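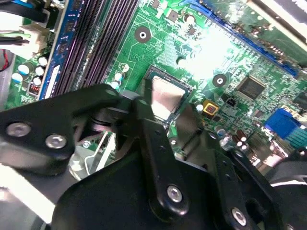 Processor in its socket, green board.

Evening all. I've been meaning to write about keeping old computers going, and now that August has gone quiet and the kettle's on, you're getting the whole lot in one go (sorry, it's a long one!).

My desktop is 14 years old. I bought it from a little shop called Ledesma for £329, which felt like an enormous sum at the time, and I carried it home on the bus with it sat on my knees like a toddler.

Since then it's had more memory, a new drive and 3 different keyboards, the last of them murdered by a mug of tea. I write on it, do the family photos on it and argue with the council on it, and for all of that it's still perfectly happy.
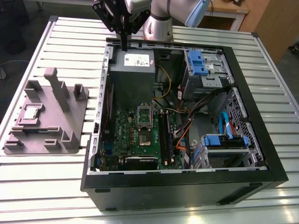 Anyway, if yours has gone slow, please don't rush out and replace it. Start with the dull things. Clear out whatever opens by itself when you switch on, and see how full the drive is. Mine was down to its last scrap of space, mostly the same holiday video saved over and over.

After that I'd look at the drive itself. If it's an old spinning one, swapping it for a solid state one is the best money you'll spend. I paid £79 for mine, and Estrella Ponce very kindly talked me through copying everything over, by phone, with her dinner going cold. Bless her.

Do back up first, though! I skipped that once, years ago, and lost all the letters I'd typed up for my aunt. I still think about them.

Evaristo Cortés has asked whether it's worth doing the same with a laptop. Depends on the laptop, my love. Send me the model and I'll have a look after tea.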